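[Date Prev] [Date Next] [Thread Prev] [Thread Next] [Date Index] [Thread Index]

Subject: Re: Painting galvanised - again
From: Ivars Kazlauskienė
Date: 19 October 2022

Violeta Gaete wrote:

> I know this has come up before but the archive search gives me
> nothing except the argument about creosote. I have the old water
> tank from behind my mother's house, galvanised, and I want it by
> the front door with a bay tree in it. I painted it in March. I did
> it properly, or so I thought: washed it, let it dry, one coat of
> metal primer from the shop, two coats of a rather nice dark green.
> By the end of summer it was coming off in sheets. You can get a
> fingernail under it and peel it like a satsuma.
>
> The man in the shop says I should have sanded it. My brother says
> you should never sand it. The tin says "suitable for all metals"
> and then, in much smaller letters, "except some metals".
>
> Do I strip the lot and start again? Or give up and call it
> distressed?
>
> Violeta

Violeta,

Your brother and the man in the shop are both right, and should be kept apart.

I've painted galvanised things for a long time, mostly badly, and I think I've made each of the available mistakes at least once. Yours is the most popular. Ordinary metal primer of the oil sort goes on to zinc beautifully. It brushes out well, it dries on time, it looks like an advertisement. Then the oil in it and the zinc under it quietly make soap between them. You end up with a coat of paint sitting on a thin layer of soap, and it stays put until the first decent run of hot and cold, at which point it remembers that it isn't attached to anything. That's your satsuma.

So the primer was wrong, and I'd guess the washing was all right. The tin saying "all metals" is a tin doing what tins do.

Yes, strip it. I know. But anything you put over the top will hold precisely as well as what's underneath, and you've already measured that with a fingernail. The consolation is that paint which has failed that badly comes off very easily. A plastic scraper will take most of it, warm water and a stiff brush a good deal more. Where it hangs on, use a paint stripper that says on the back that it's safe for zinc. Read the back. The front was written by somebody in another department.

Please don't go at it with the heat gun. Warm zinc under old paint gives off things you don't want to breathe, and you don't know what was on there before your green. The same goes for the angle grinder, which I mention only because the list has form.

Now the sanding. What the shop man means is that new galvanising is as slick as a plate and paint wants something to hold. What your brother means is that the zinc is thin, and once you're through it you have a plain steel tank that will rust from the scratch outwards. Both true. A tank that has stood behind a house for half a lifetime has gone dull by itself and needs very little help. Go over it lightly by hand with a grey nylon pad, wet, until the chalky bloom has gone, and stop there. If you see anything darker coming through, you've gone too far, and that patch will need a dab of zinc-rich primer by itself before the rest.

Then there's the wash. The old-fashioned stuff is called mordant solution, or T-wash, and it turns the surface black where it has taken. If it doesn't go black, there's grease there still, and you clean it again. I like it for this reason. It's the only product in my shed that tells me I've done something wrong before I've done the next four steps on top. Two warnings: it's acid, so gloves and goggles, and it was made for new zinc, so on a very weathered tank you may not need it at all. I'd try a patch low down at the back.

After that a primer made for galvanised. Water-based acrylic ones are perfectly good now, whatever the older members tell you, and I'm one of the older members. I've used the Thaler one on a pair of coal bunkers and a length of gutter and it has behaved. The Isau is cheaper and thinner and I found I wanted two coats, which rather saw off the saving. Somebody here swore by Gerkau for a while, and then went very quiet about it, and I've never liked to ask.

Two thin top coats. Thin. Wait the time on the tin between them, then wait the same again, it being October and this being where we live. If you can get the tank under cover, do. Paint going on in the evening damp will bloom, and you'll write to us in spring with a new complaint.

On where it will fail next, because it will: corners, rims, and the inside. Flat outsides are easy and last for years. Insides are where things get dropped and dragged, and no coating I know of enjoys that. Any metal container that has earned a living shows it in the same places, down at the bottom and along the join where the wall meets the floor. 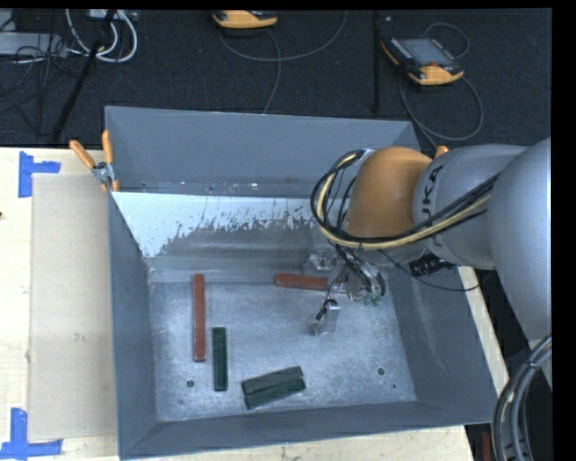

Wear inside a metal bin, low on the back wall. Bare grey below the pale patch.

You'll notice that the wear isn't spread about fairly. I can't tell you what sort of finish that one had and I wouldn't like to guess, but the general lesson for a planter is to spend your effort on the outside and the rim, and leave the inside to its own devices below soil level. People will tell you to paint the inside with bitumen. You can. I did it once and I was finding it on door handles for a month. For a bay tree I'd put in a liner, which can be a cut-down compost bag if you're me or a proper fitted one if you have visitors. It keeps wet soil off the zinc, and wet soil, feed and the odd handful of lime will do more harm than frost ever does. Don't let the liner cover the drainage holes. I say this from the heart.

And the holes themselves. If you drilled them, you cut through the zinc, and each has a small ring of bare steel that has been rusting since. Clean them up with a round file and dab zinc-rich primer on the cut edge, both sides. Use a cotton bud. It takes ten minutes and it's the most useful ten minutes in the entire job, so naturally I left it off my first three planters. Stand the tank on feet or a couple of bricks so that the underneath can dry out. A big flat-bottomed tank sitting straight on paving holds a film of water all winter, and you'll get white powder first and then brown stains on your step.

The white powder, by the way, isn't a disaster. It's the zinc doing its best with too much water and not enough air. Stiff brush, no wire, rinse, let it dry properly, carry on.

How much you need. I went and looked up my notes for you, which will surprise my wife. My tank was probably a bit smaller than yours, 75 cm tall and 100 long, and the outside with the rim took less than one small tin of primer and most of one of top coat. I bought a large one of each, and have since painted a gate, a bird table and part of a wheelbarrow that didn't need it. Buy small.

On colour I'm not qualified, but I'll say that dark green on a south-facing wall gets hot enough to matter. Dark paint moves more with the sun, and your roots will be poached on that side. If your front door faces south I'd go paler, or push the tank into some shade and let the bay complain less. Sunbridge do a grey-green that looks like nothing at all in the tin and settles down nicely once it's up. I've no shares in them.

As for giving up and calling it distressed, there's a case. Bare galvanised that has weathered is a handsome thing, and plenty of people pay good money to have it faked. Once you've scraped it you may find you like what's underneath, in which case rinse off the stripper, put the kettle on, and stop. I'd scrape one side first and live with it for a week before buying anything. The only finish I would rule out is half of one. Half-peeled green has had its chance.

One last thing, since you mention it was behind your mother's house. If it's a really old tank, check the seams before you strip, and if there's thick grey or cream paint down in the folds, treat it as lead until you've tested it. The kits are cheap. Work wet, lay down a sheet, and bag up the bits. And I'd keep it off the vegetable bed side of the garden while you're at it.

Let us know what the mordant does on the patch, if you try it. Black is good. Grey streaks mean washing-up liquid and another go.

Ivars

P.S. The creosote argument is still open, for anyone who was hoping.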